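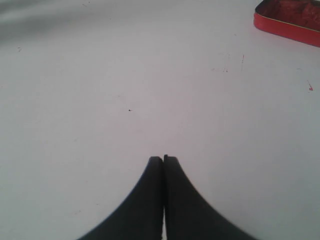

*Black gripper fingers, side by side, against a pale white surface.*

**Karpenko Wrestling brings the Litis Cup home to Pliment Hall**

October 27, 2025 — Karpenko Wrestling is delighted to announce that the Litis Cup, our annual tag team tournament, will return to Pliment Hall on 15 November, after two years in which we were very kindly looked after by the leisure centre down the road while the hall had its new roof put on. We have missed the old place, and from the letters and messages that reach us after every show, we know many of you have missed it too.

Eight teams will take part, all in one evening, with the opening round starting at five o'clock and the final expected to go on last at a little after nine. It makes for a long night, and we would gently suggest a proper meal beforehand or a visit to the kitchen hatch, where pies and hot drinks will be served until the semi-finals begin. Doors open at four.

The holders are Getier, who took the cup last November with a win over the Marsh Lane Boys that lasted 39 minutes and had the whole building on its feet for a good part of it. They have been thoroughly unpleasant champions ever since. They have refused rematches, walked out of two title defences and taken to bringing the cup to the ring in a locked case, and our regulars have booed them with real dedication. They will have to get through three matches in one night to keep it, and they drew the Marsh Lane Boys again in the first round.

Thitima Onsri, who wrestled for us for many years and now puts the cards together, made the draw herself in front of the crowd at our last show.

"I pulled those two names out one after the other and I could hear people laughing before I'd even read the second one," she said. "I promise it was fair. I'd have loved to save that match for the final, but there's something lovely about starting the night with it, and whoever comes out of it is going to be very tired by the time they meet anybody else. I won my first match at Pliment Hall and lost my last one there, so I'm very fond of the building, even the changing rooms."

The rest of the draw has the Copper Sisters against Dray and Holloway, the Night Porters against Northside Athletic, and the Tollgate Twins against a pair of students from our own training school, who earned their place by winning the school's summer league. It is the first time a school team has entered the cup, and their families have already booked most of a row. The rules are the same as ever: one fall to a finish, no time limit, and a team that loses by disqualification is out.

Pliment Hall seats 1795 for wrestling, and roughly half of those seats have already gone to season card holders. The remainder go on general sale on the first of November, in person at the hall box office and by telephone. Seats cost £15 each, whichever part of the hall you choose, and under-fives may sit on a lap free of charge. There is step-free access through the side entrance on Chapel Street, and the box office will be glad to arrange wheelchair spaces or a seat near the aisle if you mention it when booking.

Wrestlers from all eight teams will be in the foyer from four until half past to sign programmes and have a chat. Getier have been asked, and have not yet replied.

**Press enquiries:** Passes and interview requests should be sent to the Karpenko Wrestling office, care of Pliment Hall, marked for the attention of Thitima Onsri. Ringside places for photographers are limited, so please do ask early.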